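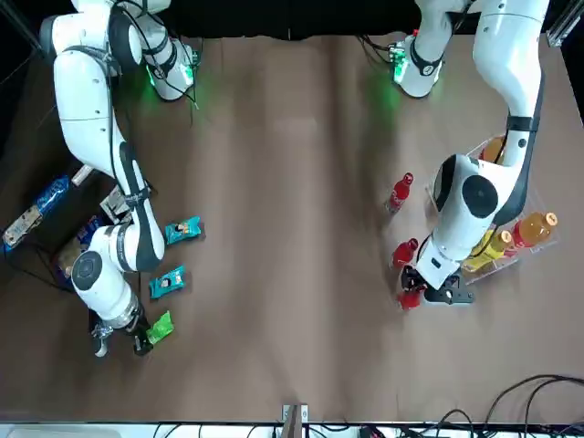
The rulebook for putting groceries away runs to 52 pages, and I have read all of them, including the appendix on tape. It was written at Bellby, a contract lab that teaches robot arms to handle the kind of stock you find next to a cash register, and it is circulating among similar outfits the way a good chili recipe circulates among people who claim not to cook. The first third concerns the table. A brown table with two white arms reaching over it, a tray of snacks at one side and a clear rack of drinks at the other sounds like a modest amount of furniture to regulate. Bellby has regulated it. There is a rule for which arm may cross the middle (either, but never both), a rule for how close a red bottle may stand to its neighbor, and a rule for what a green snack bag is called in the log, which is "green snack bag," after a bad month in which it was also "chips," "lime" and "the loud one."

I went expecting to be bored and was, for most of a morning. Then an operator stopped a run because a visitor had put a coffee on the table. The visitor was me. Section 4 covers beverages that are not part of the task, and it was read to me aloud.

Why write any of it down? The short answer is that the arms learn from recorded runs, and a recorded run keeps everything, including your shortcuts. Let an operator nudge a bottle upright by hand while the arm waits, and somewhere in the records is a bottle that stands itself up. Bellby's early logs were full of such miracles. The lab's staff speak of this period the way families speak of an uncle's boat.

So the book bans helping. Once a run has started, hands stay behind the line at the table's near edge until the operator calls the end. If an item falls, it stays fallen. If an arm picks up the wrong thing, the wrong thing gets picked up, and the run is marked as a miss and kept. Keeping the misses was the most disputed rule in the first draft. People who spend all day steering a gripper do not love a permanent record of the times they steered it into a rack.

The drinks get a chapter of their own, and they've earned it. Clear plastic walls are hard on cameras, juice lets the light through, and a bottle on its side would prefer to be somewhere else. The rule on starting positions says bottles may stand or lie down, with caps pointing any direction, provided the log says which. It also says the rack may sit at whatever angle it likes. I asked why a book this fussy would allow a crooked rack. Because stores have crooked racks, I was told, in the tone you'd use with someone who had brought coffee into a lab.

That turns out to be the philosophy, if you can pry one loose. Be strict about people and relaxed about the groceries. An older guide from Hultau, which many labs started with, went the other way. It had tape outlines for every item and nothing at all about who could lean over the table. Arms trained under it did very well at tape outlines.

Close work has its own page, and it's the one operators keep open. Slow down before the fingers reach the plastic. Don't push one bottle with another. Check the wrist view before closing, and if a second bottle is between the fingers, back out the way you came in. With three Coca-Colas lying side by side and a juice bottle's cap angled in beside the lowest of them, backing out is a skill.

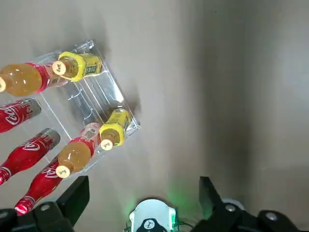

Who checks the checkers

Rules need enforcing, and this is where the feature usually brings in a villain. Heteck, which sells an auditing service to labs like this one, is too polite for the part. Its reviewers pull 30 runs from a batch and watch them at normal speed, start to finish, with the book open. On my visit they had passed 26. The other four had been failed for a sleeve, a late start, a bag logged under the wrong color and a second sleeve.

Sleeves come up a great deal. A cuff that drifts into view for half a second is a cuff the machine may decide matters. The book now asks for sleeves above the elbow, and in July everybody complies. In winter the lab's heating becomes a standards issue.

There is a case against all this, and I heard it at Onuoha, a smaller shop that runs on a single laminated sheet. Their view is that a long book mostly teaches people to cite it. Operators there reset the table however they please and write a sentence about what they did. The sentences are often good. One read, in full, "bottle rolled, I sighed, kept going." Their numbers, they say, are fine. They also say they've lost track of which runs were done before they moved the camera, and would like that back.

Bellby logs camera moves. Bellby logs when the table is wiped and what it is wiped with. Over 178 changes have been made to the book since the first draft, each with a reason attached, and reading the reasons in order is like reading a building's noise complaints. Someone swapped a full bottle for an empty one. Someone tidied the snack tray between runs by size, all week, because it looked nicer, and an arm learned that the big bags live at the back.

The newest entry had gone in shortly before I left. It widens Section 4 to cover beverages held by persons near, but not at, the table. The reason given is one word long, and the word is "visitor."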